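Section 4. Working Beside the Cliltulov Sorting Cell

4.1 Who should read this section

This section is for packing staff, line leads and anyone who fills in on the sorting bench at the Brarell site. You do not need any programming knowledge. If you are setting up the cell for the first time, please finish Section 3 (Mounting and Power) before you continue.

Before the cell was installed, each person on the bench sorted the practice and production pieces by hand and also wrote the tally sheet. With the cell running, the arm moves the pieces and the person prepares the board, checks the result and decides what to do with doubtful pieces. The number of people on a shift stays the same. What changes is the order of the work, and for this reason we ask that experienced staff read the steps also.

4.2 Start of shift

1. Read the handover note from the previous shift. It is kept in the green folder under the bench display.

2. Sign in on the display with your own code. Do not work under the code of a colleague, even for a short time.

3. Press HOME and wait until the display shows READY.

4. Wipe the board with a dry cloth. Do not use the spray cleaner, it leaves a film and pieces begin to slide.

5. Try the two board screws with your fingers. If one turns, stop and call maintenance (Venkatesh Nadar on first shift, Venkatesh Arumugam on second shift). Please say the full name when you call, because we have already sent the wrong Venkatesh several times.

6. Select the job. The standard job is PRACTICE 2 for training and FLURNOTANO for production.

Note: A production batch is 500 pieces. The counter goes back to zero only when the line lead closes the batch. If you switch jobs in the middle, the counter keeps its value.

4.3 Placing the pieces

Stand at the front side of the bench. The arm comes from above and needs free space behind the board.

1. Put the cell in HOLD. The lamp on the display turns amber.

2. Place the pieces standing on a flat face. A piece that lies on a rounded side can roll when the tool comes near it.

3. Leave the front part of the board free. The arm uses this area when it has to separate pieces.

4. Take your hands away from the board and press RELEASE.

CAUTION: Never correct a piece by hand while the lamp is white. Press HOLD first, also when the arm looks still. The arm can be waiting for its next command.

4.4 Training new staff with the practice pieces

Every new person on the bench makes the practice job before touching production. Rekha Poojary leads this training and signs the card. The practice pieces are small plastic blocks in four colors, and the shapes include stars and cylinders. The trainee gives the arm a task, watches it, and says aloud when he or she would press HOLD.

1. Give the task by color first. Pieces of one color should come to stand together, whatever their shape.

2. Stop the job with HOLD before it is complete and look at the board from the front.
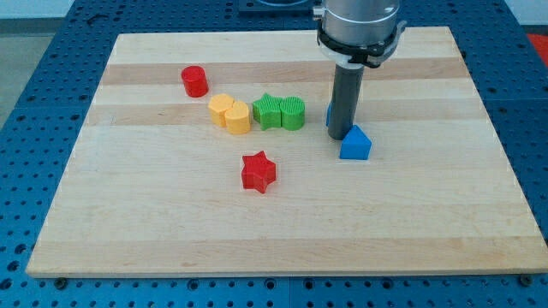 3. Ask the trainee which pieces already have their partner. The yellow pair and the green pair are touching, so these count as grouped. The red star and the red cylinder stand apart, so red is still open.

4. Let the trainee look also from the side before he or she answers for blue. The tool is a thick rod and it easily hides a piece from the front.

5. Press RELEASE and let the job finish. Write the result on the card, including any stop that was made too early. An early stop is not a mistake and is not counted against the trainee.

Note: Two groups of different colors may touch each other. The practice job accepts this. The production job does not, and will show CHECK SPACING.

4.5 What the operator decides

Some decisions stay always with the person on the bench:

- whether a damaged piece is accepted or set aside
- whether the batch continues after two CHECK messages one after the other
- when the bench is stopped for a break — the cell does not run without a person signed in

In the June trial the bench handled 1,188 pieces, and 170 of them were given to a person for decision. Gopinath Thampi keeps the list of these cases. If you meet a case that is not on the list, write it on the handover note and he will add it.

4.6 End of shift

1. Finish or hold the current job.

2. Press HOME. Wait for READY.

3. Put the practice pieces back in their tray.

4. Write the counter value and any open question in the handover note.

5. Sign out.

Questions about changed duties or break times go to Mwangi Rashidi, not to maintenance. For error messages, see Section 5.

Section last revised: 2022-10-19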